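Subpoenas for Business Records Need a Clock and a Reason

Posted 12/23/20

A subpoena is among the oldest tools in American law, and in most matters it works without attracting notice. A bank produces statements. An accounting office produces ledgers. The court receives what it needs, and the parties move on to the merits. The public hears about subpoenas only when the person whose records are sought is prominent, and the argument that follows is usually about that person.

The more useful argument concerns everyone else. Small and mid-sized companies now keep nearly all of their financial life in the hands of third parties: outside bookkeepers, payroll processors, cloud storage vendors, tax preparers. When an investigator wants those records, the company itself may never be asked. The demand goes to the vendor, and the vendor, which has its own lawyers and its own worries, decides how quickly to comply and whether to tell its customer.

The rules governing that moment are thin, uneven from state to state, and badly in need of repair. Legislatures should take up the matter in the coming session, and they should do so without waiting for another famous case to set the terms.

Consider the dispute that arose in April between Grirkell, a family-owned equipment supplier, and Tornell, the payroll and records firm it had used for 6 years. A county prosecutor looking into a former customer of Grirkell served Tornell with a subpoena for all documents relating to the account. The subpoena named no time period. It gave Tornell 2 business days to respond. Tornell produced 425 files, among them employee medical leave forms, correspondence with Grirkell's own attorney, and tax filings that had nothing to do with the customer in question. Grirkell learned of the production afterward, from an invoice for copying costs.
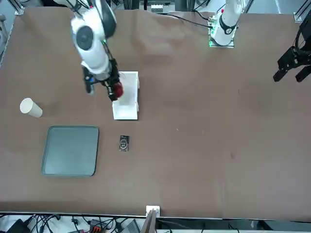 Grirkell was not a target. No charge was brought against it, and none was contemplated. Yet the company then spent the better part of the year in court seeking the return of privileged letters that should never have left the vendor's hands. The judge who heard the motion ordered the letters returned but declined to order anything further, observing that the statute contained no requirement that the customer be told, no required date range, and no remedy for a production that went too far.

The judge was right about the statute. That is the problem with it.

Defenders of the present arrangement make a serious case, and it deserves a fair answer. Investigations depend on speed. Records can be altered or destroyed, and a subject who learns that a prosecutor is reading his ledgers may take steps to see that there is less to read. A notice requirement, they say, hands a warning to precisely the people who should not receive one. They add that grand jury secrecy protects the innocent as well as the inquiry, since a company that is never charged has an interest in nobody knowing it was looked at.

These concerns are sound in some cases. They do not describe most cases. Where the records are held by an outside vendor with no stake in the matter, the customer is in a poor position to destroy them. Where there is a real danger of tampering, an investigator can say so to a judge and ask that notice be delayed. Federal law has long allowed for delayed notice in certain requests for bank records, and investigations of financial crime have continued all the same.

The secrecy argument also proves less than it claims. Grand jury rules restrict what jurors, prosecutors, and court staff may disclose. In many states they place no such duty on a witness who receives a subpoena. A vendor is often free to tell its customer and simply chooses not to, out of caution or because no one on staff is assigned to do it. A rule that depends on the habits of a vendor's mail room is a poor safeguard for either side.

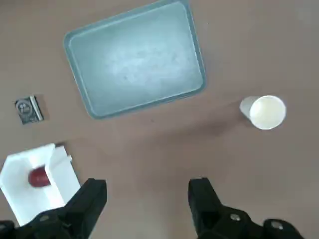
What would a better rule contain? The model bill circulated this fall by the Sotomayor Project on Civil Procedure is a reasonable starting point. It would require that any subpoena for business records held by a third party state the period of time covered and the general subject of the inquiry. It would require the vendor to notify its customer promptly unless a judge has ordered otherwise, and it would give the customer a short window to object before anything is handed over.

The bill has been criticized as a gift to the well-advised. A large corporation, the argument goes, will use the window to file objections as a matter of routine, while a small shop will let the days pass without understanding what the notice means. There is something to this. Any right that must be claimed in court favors those who already have a lawyer. The answer is to write the notice in plain language, to provide a one-page objection form that an owner can complete without help, and to let judges award costs against a party that objects for no purpose other than delay. The bill includes the first two. It should be amended to include the third.

A second criticism comes from the vendors. They point out that they receive a great many demands and that each new duty carries an expense. The association that speaks for records firms in this state surveyed its members on the subject, and 71 percent said they had no written procedure for handling a subpoena at all. The association offered that figure as evidence that the industry is not ready for a mandate. It is better read as evidence that a mandate is overdue. A business that holds the confidential papers of its customers, and charges for doing so, can be expected to keep a procedure for the day someone else asks for them.
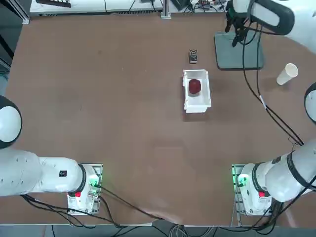
There is also the matter of scope, which receives too little attention. A demand for "all documents relating to" an account made some sense when the documents filled a drawer. It makes far less sense when an account includes every message, draft, scan, and backup copy created over the life of the relationship. Courts have tended to say that the recipient may object if the burden is too great. But the burden on a vendor of copying a folder is close to nothing. The intrusion falls on the customer, who is not in the room.

For that reason the law should treat breadth as a question separate from burden. A subpoena should be tied to the matter under investigation, and a judge should be able to narrow it even when compliance would be easy. Prosecutors will answer that they cannot always know at the outset what they are looking for. That is true, and nothing would prevent them from serving a second subpoena once the first has told them something. The Wadetti decision, issued by a trial court in a neighboring state, took this approach in a dispute over warehouse records. The inquiry there went forward in stages. The court reported no loss of evidence.

It should be said plainly that none of this would place any person beyond the reach of a lawful demand. The power to compel records is essential to honest government, and it must apply to officeholders and private citizens alike. A subpoena that states its subject and its dates is easier to enforce, because there is less in it to litigate. Many of the long fights over records in recent years have been fights over demands drafted so broadly that the recipient had every reason to resist – and the public waited while lawyers argued over matters that one careful paragraph might have settled.

Lawmakers should also resist the temptation to write a special rule for one class of litigant. Proposals of that kind appear whenever a prominent name is in the news, from supporters who want added protection and from opponents who want less of it. Both should be declined. The owner of a supply company and the holder of high office should open the same statute and find the same words.
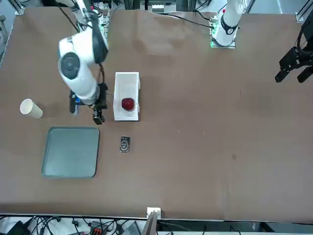
White robot arms over a brown tabletop.

The judiciary committees in both chambers have time on their calendars for this subject early in the session. They should hear from prosecutors, from the records firms, and from businesses that learned of a production after it was complete. They should take the model bill, add a provision on costs, and strengthen its language on scope. They should also make the new requirements apply to subpoenas already served but not yet answered, so that companies with requests now pending receive the same notice as those that come after them.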